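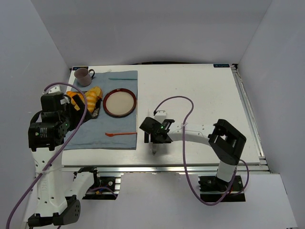

Becher und runder Teller auf blauem Tischset

Altier Rückprallwand für Fußball und Handball
Artikelnummer 754
Hersteller: Trirnovura

Preis: 596 Euro inkl. MwSt., zuzüglich Versand
Lieferbar, Versand durch Spedition bis Bordsteinkante

Die Altier ist eine Rückprallwand mit gespanntem Netz für Vereine, Schulen und für Spieler, welche auch allein trainieren möchten. Der Ball kommt je nach eingestelltem Winkel flach, halbhoch oder hoch zurück. Der Winkel wird an beiden Seiten mit einem Rastbolzen verstellt, es gibt fünf Positionen. Bitte immer beide Seiten in die gleiche Position bringen, sonst verzieht sich der Rahmen und das Netz hängt auf einer Seite durch.

Der Rahmen besteht aus Stahlrohr und ist pulverbeschichtet. Er wiegt 18 Kilogramm und kann von zwei Personen bequem getragen werden. Ein kräftiger Erwachsener schafft es auch allein, aber durch eine normale Tür wird es dann etwas mühsam. Zum Verstauen werden die hinteren Stützen eingeklappt, die Wand steht danach flach an der Mauer.

Netz und Spannung

Das Netz ist knotenlos und wird mit elastischen Schlaufen am Rahmen befestigt. Die Schlaufen sind einzeln austauschbar. Bei der ersten Montage soll man zuerst die vier Ecken einhängen, danach die Mitte jeder Seite und erst zum Schluss den Rest. Wer an einer Ecke beginnt und der Reihe nach weitergeht, hat am Ende meistens nicht genug Kraft in den Händen. Die ersten Wochen gibt das Netz noch etwas nach. Das ist normal und wird durch Nachspannen behoben.

Im Vergleich mit dem Vorgängermodell Condori ist die Maschenweite kleiner geworden. Grund dafür waren die Rückmeldungen aus dem Handball, denn die kleineren Bälle der Jugend blieben beim alten Netz manchmal stecken. Für die Condori liefern wir weiterhin Schlaufen und Bolzen, das alte Netz aber nur noch, solange der Vorrat reicht. Das neue Netz passt nicht auf den alten Rahmen.

Aufstellen im Freien und in der Halle

Auf Rasen wird die Wand mit den mitgelieferten Heringen gesichert.

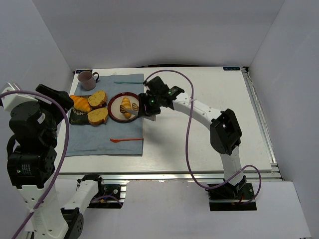 In der Halle kommen statt der Heringe die Gummifüße an die Stützen, dazu empfehlen wir zwei Sandsäcke auf der hinteren Querstrebe. Auf Kunstrasen sind Heringe in der Regel nicht erlaubt, auch dort nimmt man die Füße und die Säcke. Sandsäcke sind nicht im Lieferumfang enthalten, Sie finden sie unter Zubehör.

Die Wand darf draußen stehen bleiben, wenn sie gut verankert ist. Bei angekündigtem Sturm muss man sie umlegen. Im Winter würden wir das Netz abnehmen und trocken lagern, der Rahmen selbst verträgt Regen und Frost. Kratzer in der Beschichtung sollte man bald mit Lack ausbessern, besonders an den unteren Rohren.

Aus der Praxis

Loan Đồng trainiert eine Mädchenmannschaft und verwendet die Altier seit Oktober: „Für die Torhüterinnen stelle ich die steilste Position ein und werfe selbst. Die Bälle kommen schnell und nicht immer gleich, genau das brauchen wir. Beim Passen nehme ich die flache Position, und nach fast 30 Minuten wechseln wir die Gruppe.“

Eine Einschränkung möchten wir offen nennen: Für sehr harte Schüsse aus kurzer Entfernung ist die Wand nicht gebaut. Herren im Leistungsbereich sollten das Modell Jundelano wählen, es hat einen doppelten Rahmen und ist deutlich schwerer.

Lieferumfang

Rahmen in vier Teilen
Netz mit Schlaufen, dazu sechs Schlaufen als Reserve
Zwei Stützen mit Rastbolzen
Heringe und Gummifüße
Innensechskantschlüssel
Anleitung in Deutsch und Englisch

Montage und Service

Die Montage dauert zu zweit eine knappe Stunde. Die Schrauben am Rahmen bitte erst fest anziehen, wenn das Netz eingehängt ist. Falls ein Teil fehlt oder beschädigt ist, schicken Sie uns bitte ein Foto und die Artikelnummer, wir senden den Ersatz ohne weitere Formulare zu.

Fragen zur Technik beantwortet Zhenhua Wei, am besten schriftlich über das Kontaktformular. Vereine und Schulen können auf Rechnung bestellen. Bei Abnahme von drei oder mehr Wänden erstellen wir gern ein eigenes Angebot.

Stand der Produktangaben: 2. März 2020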